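Setting Up a Self-Serve Snack Table

These steps cover a single-table snack station with mixed packaged goods, bottled drinks and a few fresh items. Written for the break room at Rekorov, but the layout works on any flat table.

What you need
One or two clear acrylic step stands
One acrylic bottle rack, two tiers
Round baskets for fresh or wrapped food
One flat tray with a raised rim

1. Wipe the table and let it dry. Acrylic feet slide on a damp surface.

2. Place the bottle rack at the back edge. Load the rear tier first, then the front. Turn all labels forward.

3. Set the step stands at an angle to the front edge. Jars go upright on a step. Bars and small boxes can lie flat in the compartments.

4. Put sandwiches in a basket of their own. Foil-wrapped items go in a second basket.

5. Keep one tray clear in the open part of the table. Guests use it to collect their items.

6. Check the reach from the front. If a bottle can't be lifted without touching the stand, move the stand 25 mm outward.

Restock when a step is half empty. Carys Humphreys keeps the spare rack liners; ask her before ordering more.

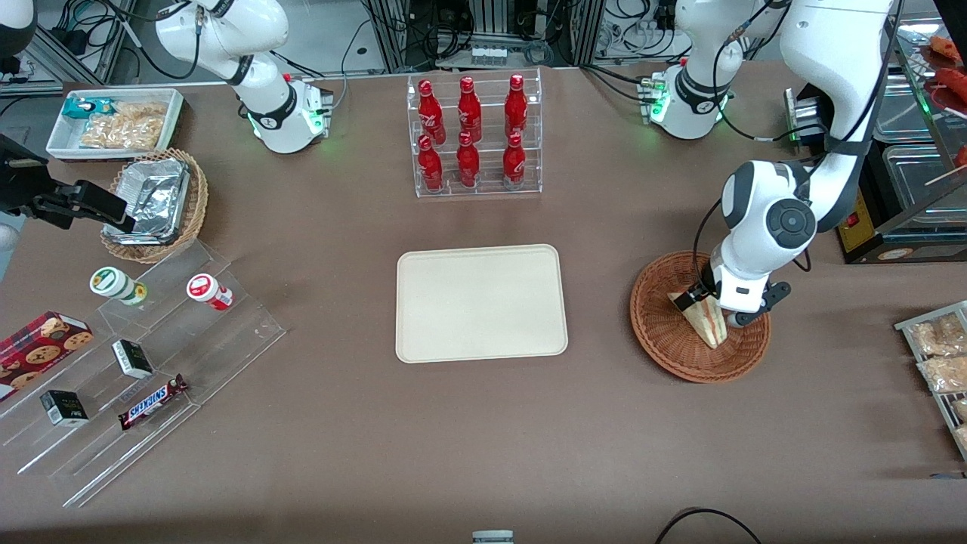
Tray left empty, stand set on the diagonal.
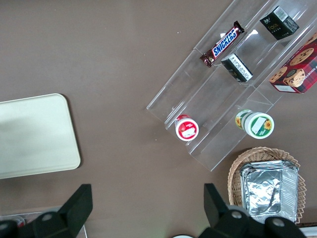 How long can sandwiches stay out on the table?
Two hours at normal room temperature. After that, throw them out and put a fresh batch in a clean basket.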